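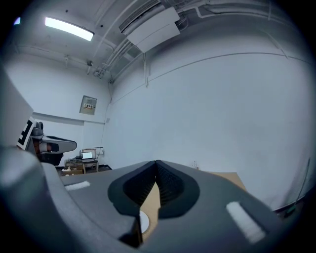 Pourquoi les notices de montage perdent-elles leurs lecteurs dès la page 2 ? Parce que leurs auteurs y rangent les avertissements juridiques, que le lecteur saute avec une belle constance.

3.2 Lecture des notices

Le corpus Flidier réunit 1000 notices domestiques, dont 12 seulement emploient le mot « facile » sans adverbe. Gasser y voit de la prudence ; nous penchons pour le remords. Les versions traduites à Cetcombe gardent l'ordre des phrases allemandes, verbe final compris, ce qui ménage un certain suspense au moment de serrer la vis.

Figure 1. Plan de travail, surface couleur carton.

Le sous-corpus Camenzind est traité en 3.3.

Temps de lecture : 2 min

Contact : Marlies Gasser | © Kerkstead | Haut de page

À lire aussi
- Le conditionnel dans les modes d'emploi
- Typologie des vis restantes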